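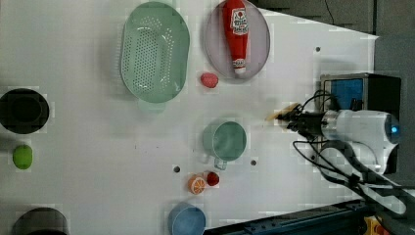
Figure 1. Work table from above, with kitchen items, toy food and the arm at the right holding a thin wooden stick.

Week 4 handout: Collecting demonstrations
Lecturer: Mirsad Vukčević

1. What is one example
In this course one example is one full episode: the camera pictures, the joint positions of the arm, the state of the gripper, and one sentence which tells the task. If the sentence is missing, the episode can not be used for Exercise 2.

2. The layout
Before each episode please change the places of the objects. A learner which always saw the mug in the centre of the table will learn the centre, and not the mug. The colour of objects is also a danger. In Figure 1 the colander is light green and the toy fruit on the left is bright green, so the word "green" alone is not a good label. Write "green colander".

3. How many
Each group records 100 episodes for training. The Leka set from last year has 523 episodes, of which 175 are failures. Do not delete the failures, mark them with F in the log.

4. Common mistakes
- The operator waits too long before the first movement. Cut these parts.
- The gripper closes before the recording has started.
- Two operators have a different style and the log does not say who was driving.

5. For the next time
Read the Fodach notes, sections 2 and 3. Bring your log in paper form also.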